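Ticket 201 - White table, block corner, Billville room
Opened by: Melati Jugah
Status: open, waiting on supplier
Date: 30/01/2026

Hi Xiaoyan, me again about the white table! Two things going on, and I'm lumping them together so you only get one email out of me.

First, the dark specks on the right half of the top. I've been at them with the Trunano surface spray and a soft cloth (twice, and then once more because I'm stubborn) and they're still hanging on. They don't feel raised when I run a nail over them. Farah thinks it's ink, I think it's scuffing, and I really don't want to go at a white top with anything scratchy until somebody tells me it's OK.

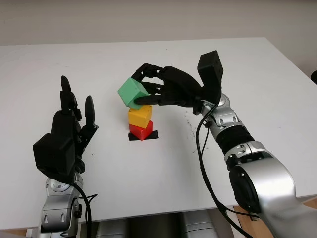 Second, the stacking blocks. The order goes red on the black tape, then yellow, then green, and the green one is the troublemaker. It likes to sit crooked, and I wondered if one of its faces isn't quite flat. The set came from Drestevus last April, order 112, if that helps you look it up.

What I've tried so far: turned the green one onto each of its faces, wiped all the blocks down, and slid a folded card under the table leg nearest the wall. The card did nothing at all - I took it back out.

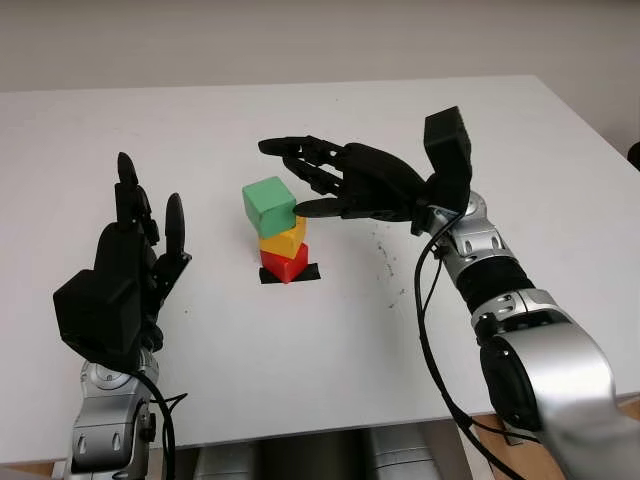
Reply from Xiaoyan Shao:
Thanks Melati. Leave the specks alone for now, please, I'll ask the supplier what's safe on that finish. For the blocks, could you check whether the red one is sitting flat on the tape? If an edge of the tape has lifted, everything on top of it would lean a little.

Melati Jugah:
Oh, good thought, I never even looked at the tape! I pressed it down hard with my thumb all the way along and I couldn't feel a lifted edge, but I'm happy to peel it and put down fresh. We have over 50 feet of the black stuff in the closet, so no need to order any.

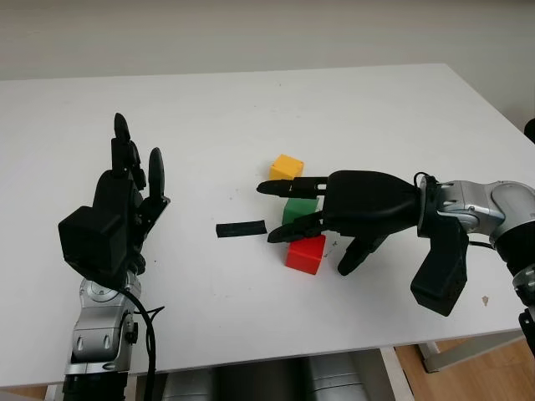 White table with the red, yellow and green blocks and the black strip.

Xiaoyan Shao:
Go ahead and swap the tape on Monday. Keeping this open until I hear back about the specks.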